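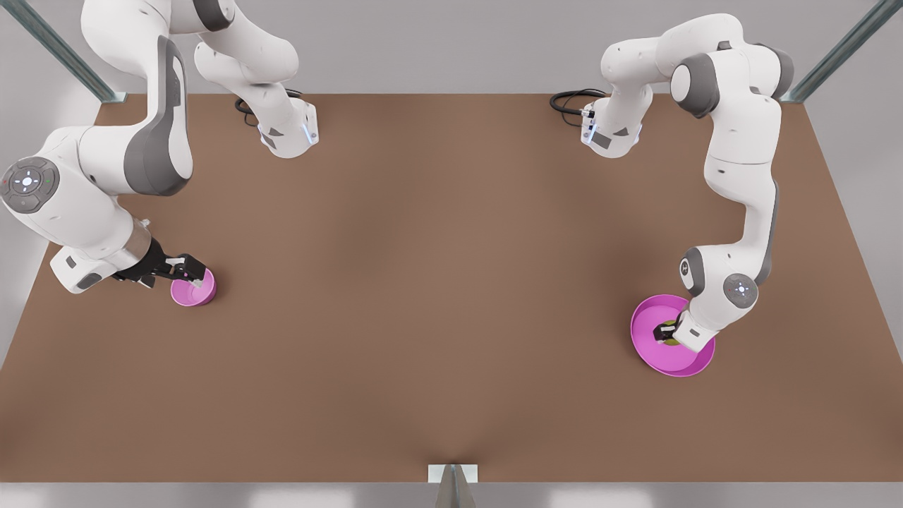
Deux bols rose magenta sur un plateau brun (rendu de synthèse).

Gernov : corpus de recettes de famille annotées

Version 4

Gernov rassemble 2 000 recettes recopiées à partir de cahiers de cuisine, de fiches et de dos d'enveloppes. Les textes sont en français, ou dans ce que leurs auteurs considéraient comme tel.

Contenu

recettes.csv : une ligne par recette, avec titre, ingrédients, étapes et remarques marginales
unites.csv : table de conversion, à lire avec indulgence
taches.txt : mots illisibles, généralement à l'endroit où figurait la quantité de beurre

Champs délicats

quantite : texte libre. On y trouve « un peu », « assez » et « comme d'habitude ». Nous n'avons pas tranché.
duree : en minutes quand la source en donne. « Le temps de la messe » est resté tel quel.
portions : vaut 6 par défaut dans le cahier Walczak, y compris pour la recette d'un œuf à la coque.

Annotation

Chaque recette a été relue deux fois. Les désaccords portent surtout sur la différence entre un gratin et une chose posée au four. Un sous-ensemble de 400 recettes, dit Lenine, a été relu une troisième fois, sans que la paix revienne.

Limites connues

Les desserts sont très surreprésentés, les légumes verts apparaissent surtout comme décoration. Le cahier Plunley contient quatre versions du même quatre-quarts, toutes intitulées « la bonne ». Elles sont conservées et comptent comme quatre recettes.

Ne pas utiliser ce corpus pour calculer des apports nutritionnels, ni pour régler un différend familial.

Installation

Décompresser l'archive, ouvrir les CSV en UTF-8. Si les « œufs » deviennent des « Å“ufs », recommencer.

Corrections

Les signalements sont traités par lots, en octobre. Merci d'indiquer l'identifiant de la recette et de ne pas joindre la vôtre.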